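The case against buying a house that doesn't exist

I have been paying for the Clendetti home pack for 7 months now and I want to argue something unpopular. The clutter is the product. Not the robot model, not the physics, the clutter. The pictures on the walls, the ugly stone, what might be a bathroom off the side. That's what you pay for and most reviews skip right past it.

Quick background. Clendetti sells simulated rooms for people who train household robots. You get rooms, a two-armed robot, a wrist view and a body view, and a license that renews every June wether you remember or not. Omau sells roughly the same idea with a blank gray room and a table. Omau costs 1000 a year. Clendetti costs 2000. So the question in every small shop is -- why pay double for wallpaper? 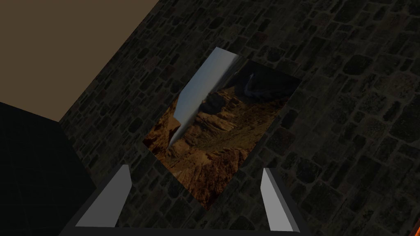

5 min read

Because of walls like that one. Dark cobbles, uneven, badly lit, and a landscape picture stuck right in the middle of it between the fingers. The picture is mostly brown rock and ridges. Rock on rock. If your vision code was raised in a gray room it has never had to decide that a flat photo of a hillside is a flat photo. Ours hadn't. First Tuesday we ran it, grasp scores fell off a cliff. I was annoyed for a day, then glad, because the other place we would have found out was a customer's living room.

That's my whole argument really. A blank room flatters you. You get a nice curve and a nice demo and you learn nothing about the hallway.

Now the complaints, and there are plenty. The lighting is too dark in the stone rooms. I know real homes are dim, I live in one, but there are corners here that go to nearly black and no slider to fix it. El Sherbiny, the reseller we bought through, told us a slider was coming. Still waiting. The docs are thin. The install wants a version of everything that came out before I had gray hair. And the support desk answers at 7 in the morning or not at all.

Also the taste. Who decorated this? Stone next to tan next to dark green. I've heard people call it unserious and switch to Omau on that alone. I think thats backwards. Go look at the apartments on any rental site. People put up with worse, and they'll expect the robot to put up with it too.

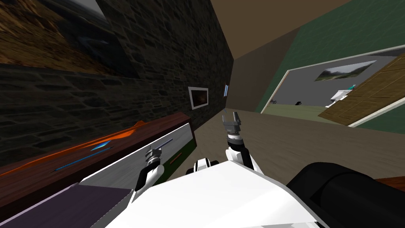
The other thing you pay for is depth. Meaning there is somewhere past the table. Our tasks are all tabletop, tray stuff, small bright parts, nothing grand. We don't need a doorway. But a doorway into another room with its own picture and its own floor mat gives the cameras a lot of extra junk to deal with, every time the body turns a little. Omau has a wall behind the table and the wall is the end of the world. Easy to train against. Too easy.

Fair is fair, Omau loads faster. Much faster. If you're teaching a class, or you just want to know if your arm code reaches a tray without hitting itself, buy Omau and keep the other 1000. We still use it for that. I tried the Sodus rooms too, the trial anyway, and they're prettier than both, but everything in them looks freshly polished and you can't move the furniture. Gave up after 5 days.

What I'd like from Clendetti is less polish and more mess. More bad pictures. A crooked one. Laundry. Let me turn the lamps down myself and let me turn them up. Drop the price for shops with one or two seats -- 2000 is a real number when you're small, and it's the small ones who ship from the gray room and get burned.

We're renewing. Grumbling, but renewing. And if somebody at your shop says the walls are a waste of money, ask what their gripper does in front of a photo of rocks.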